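Workshop tips: when a gripper drops, pinches or tangles small things

These tips are for people who work with hand-held grippers at a table and pick up small objects with them. I wrote the first version in January, after a bad month in our workshop at Drasness. English is not my first language, so please excuse me if some part names are different from the names you use.

What went wrong

We were sorting thin chains into a divided box. The task looked easy on paper. One person holds a gripper in each hand, takes a chain from the table and lowers it into a compartment. In the first long session we wrote down 23 faults. Most of them were small: a chain slipped out, or two links caught on the tip and would not let go. But one of them was a safety matter. The right gripper closed when the person did not ask it to close, and the skin of a thumb was between the jaws. The thumb was blue for six days. It could have been worse, and after this we stopped and looked at everything again.

The logbook we use is called Mundus. It is only a table with three columns (what happened, what we tried, did it help), but I recommend to keep something like it. Without the logbook we would have blamed the chains.

Tip 1. Look for the cause at the cable first

The unwanted closing came from a cable. It was bent too sharply close to the wrist, and when the hand turned outwards the contact was lost for a moment. When the contact came back, the gripper went to its last position, and this was "closed". We changed two parts of the motor housing before we thought of the cable, and both parts were good.

So, before you open any housing:
- Switch on the gripper and keep your fingers away from the jaws.
- Turn the wrist slowly in both directions, as far as you turn it in the real work.
- Watch if the jaws move. They should stay still.
- Let the cable make a wide curve beside the hand. Do not tape it tightly to the arm.

If the jaws move even a little, take the gripper out of use and put a label on it. We use a red clothes peg for this, and everybody understands it.

Tip 2. Set the starting position to open

In our case the setting was hidden in the second menu of the control program, which we call Filip. After any loss of contact the jaws should now open, or stay where they are. An opened gripper drops a chain. This is annoying, but a chain you can pick up again. If you carry something heavy or sharp, you must think about this differently, and "stay where you are" is probably the better choice.

Tip 3. Clean the jaw tips more often than you think is needed

Chains leave a thin film of polish and skin grease on the tips. After a while the same closing force does not hold any more. We tried to correct this with more force, and this was our mistake, for a fine chain link becomes flat very quickly. We spoiled several before we understood it.

Wipe the tips with a cloth and a little alcohol before each session and again in the middle. Let them dry. Do not use oil, also not on the joint if it is near to the tips.

Tip 4. Take the chain so that both sides hang down

A chain that is held at one end swings for a long time and likes to wrap itself around the tip. When you take it further along, so that two strands hang next to each other, it is shorter and calmer. Wait until the lower end is quiet before you travel to the box. Keep it low over the table, and keep the other gripper on its own side until you need it. Most of our tangles happened when the second hand came to help too early. 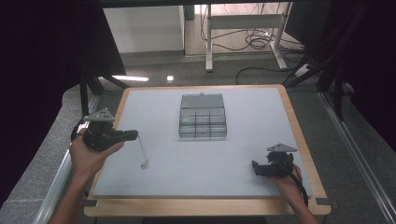

Tip 5. Fold the lid away from you

A lid that stands up is in the way of the chain and also of the wrist. With our box, the lid lies flat at the back and the base is at the front, nearer to the hands. Test before the session that the lid stays down by itself. If it comes up again, weigh it down or choose another box.

A transparent box has one disadvantage. On a pale surface the dividers are not easy to see, and the chain can land across a divider, half in one compartment and half in the next. We had this fault 17 times in our longest series of 518 picks. A sheet of dark paper under the box helped very much.

Tip 6. Agree on a stop word

The person with the grippers has no free hand. This sounds like a small thing until the jaws hold your skin and the switch is on the other side of the table. Our rule at Drasness is that a second person sits beside the switch, and when he or she hears "off", the power goes off without any question. Choose a word which you do not say in normal talk. We first had "stop", and we said it too often for other reasons.

A foot switch from Clulatach is on order. When we have used it for some weeks I will add a note to this page.

Tip 7. After a fault, do not continue at once

Put both grippers down, open the jaws, and write the line in the logbook while you still remember which way the wrist was turned.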